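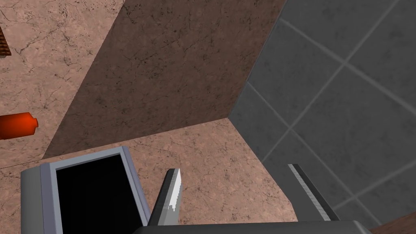 Rafia Cheema says her wrist view was fine in the old release and came up tilted after she moved to Lekititz 2, and could I please write down how I set mine up so she can stop guessing. Sure! It's a half-hour job if you do it in the right order, and a whole afternoon if you do it in mine (I did the head view last the first time and had to go back over everything).

I'm working with the simulated Dirkex in the Gosard kitchen room, two arms, with a different gripper on each side. The right wrist is the one we care about here. Back up your robot file before you touch anything.

## Park the arms first

Load the room and let it settle for 600 steps. I used to skip this and then wonder why my numbers drifted. Send both arms forward to the ready pose, open the right gripper all the way, and pause the physics. Leave it paused until I tell you otherwise!
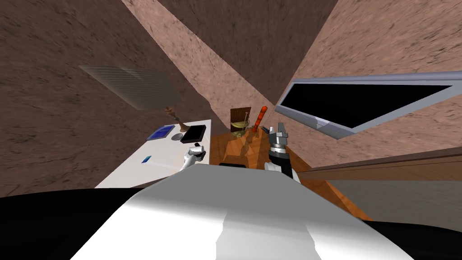

Now open the joint panel and copy the right wrist angles into a text file. You'll want them later, when you've nudged something by accident and can't remember where it started. If the last wrist joint is more than 2 degrees off the ready pose, fix that before you go near the camera, or you'll end up correcting the same error twice.

## Attach the wrist camera to the right link

Tanveer Ansari spotted what was wrong with my file: the camera was parented to the forearm, one link too far back. It looks almost right until the wrist turns, and then the fingers wander out of view. In the Memon editor, find the camera in the tree and drag it under the palm link. Memon will offer to keep the world position. Say no, and type the offset in by hand from your backup.

Then check these with the gripper open:

- both fingertips are in view
- the palm bar runs level along the bottom edge
- the camera's roll is set relative to the palm, with no leftover world rotation

A tilted room is fine, by the way. The camera goes where the wrist goes, so the walls will lean. Judge it by the palm bar.

## Compare with the head view

Switch to the head camera with the arms still parked.

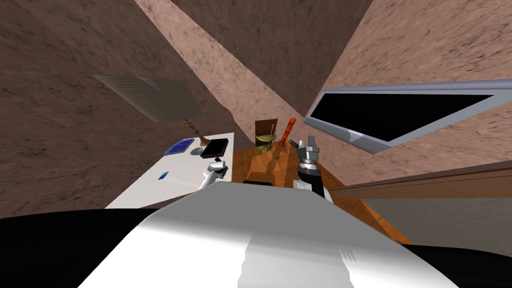 *Head view: both arms forward, right gripper pointing up.*

If you can't see both grippers from here, tip the head down a little and save that as the new default. I keep mine at 30 frames per second, same as the wrist, and I set them both in the same place so they can't disagree.

## Unpause and let it run

Turn the physics back on and run 3000 steps with the arms holding still. Save a wrist frame at the start and another at the end.

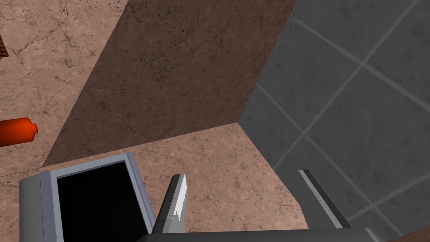
Flip between your two saved frames and keep your eye on the fingers. They should stay put. If one creeps, the finger joint needs more damping, so raise it a bit and run the hold again. If the whole gripper slides across the view, the camera is still hanging off the wrong link and you need to go back to Memon.

Once it holds, close and open the gripper a few times, save the robot file under a new name, and restart Lekititz before you load it. Mine kept showing the old offset until I restarted, and Rafia, I suspect yours is doing the same.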